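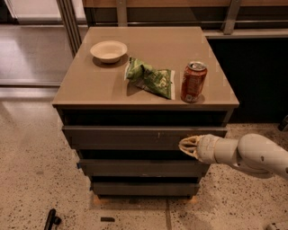 A bowl, a snack bag and a soda can on top of a small chest of drawers.

The top of a chest of drawers is the least useful shelf in most homes, and I think we should stop using it as one. I came to this view slowly. For years I sold furniture at a store in Carkness, and customers asked me how deep the drawers were, whether they stuck, and whether the feet would mark the floor. They hardly ever asked about the top. Then they took the chest home and the top was the only part they used every day.

A flat surface at hand height, near a door or a bed, will collect whatever a person is holding. A snack bag gets set down because the trash is in the other room. A can gets set down beside it. A bowl, bought to catch keys and coins, sits at the back and gives the whole arrangement permission to stay. Meanwhile a drawer is left out a little, and the things that should go in it end up on top as well.

My neighbor Leanne Bainbridge disagrees with me. She says a surface is there to be used and that an empty one looks like a hotel. She has a point about hotels. But I have watched her move the same pile of mail from one end of her dresser to the other for most of a winter, and I don't call that using it.

The usual advice is to buy something. Trays, risers and small boxes with lids are sold for this exact problem. I spent 55 dollars on a set of them once and ended up with a dresser covered in trays. The bowl is the same idea on a smaller scale. It works if one kind of thing goes in it. Once it holds batteries, a button and an old receipt, it is a drawer without a front, and there are real drawers directly underneath.

What I do now is dull. I keep the top drawer partly empty. Most people fill it first and fullest, so there is no room in it for what comes home in their pockets. Mine has a gap the width of my hand at the front, and keys, glasses and phone charger go there. Cans and wrappers go to the kitchen when I do. Every night at 10 I clear whatever is left, and it takes less time than brushing my teeth.

I would also like furniture makers to think about this. A chest with a shallow first drawer, one that slides easily with a single finger, would do more for a bedroom than another nice finish on top. I have seen only a few like that, and they cost more than they should. Until they get cheaper, I would tell anyone buying a chest to open and close the top drawer 8 times in the store before looking at the color.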